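# Robotics club students record pick-and-place tasks by hand

Students in the Ovadell robotics club spent most of April on one job: teaching a robot arm to clear a desk. The arm is the last piece of the project. Before it moves at all, the students do each task themselves with hand-held grippers, and the recordings go into the training set for the arm.

The club calls the project Plillerik. By the end of the month members had logged 3806 recordings, well past the 2000 they had set as a target. Of those, 1789 involve pens and markers. The rest are split among cups, small boxes and folded cloth.

"Markers are harder than people expect," said Marcus Thibodeaux, who runs the club. "They roll, and two of them side by side is a different problem from one. We had a lot of takes where the fingers closed on both."

Each recording is short. A student starts with the gripper open, moves in on the object, closes, lifts, and sets it down at a spot marked on a printed sheet. A take is thrown out if the object is dropped or if the gripper's tracking is lost partway through. Students trade off between operating and checking files, and most sessions run from 3:30 p.m. until 6.

New members get a practice session before their takes count. The usual mistake is moving too fast, Thibodeaux said. The arm the club plans to use is slower than a human wrist, and a recording with a quick flick in it is hard for the arm to copy.

The club rejected 77 takes in its first week of recording. Most were tracking problems near the back corners of the tables, and the students moved their work closer to the front edge afterward. They also changed how files are named, after two groups saved to the same folder and had to sort them out by hand.

The afternoon sessions are busy, with several students at the tables at once and others moving between stations.

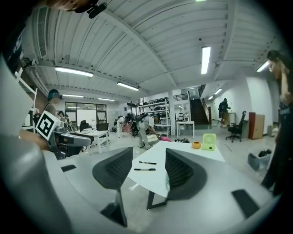 Two markers on the paper between the gripper's fingers during a Plillerik session.

Training on the first batch of data began late in the month. The club will test the arm on markers first, then on cups. Thibodeaux said he expects the early runs to go badly – the arm will be working from one style of grasp, and students hold the gripper in different ways.

A public demonstration is planned at the Nanayakkara building before the summer break. The club will also enter Plillerik in the Kalix student challenge, where teams have ten minutes to clear a table they have not seen before. Ovadell entered last year with a wheeled robot and did not make the second round.

Students who want to join can stop by any recording session. No programming experience is required.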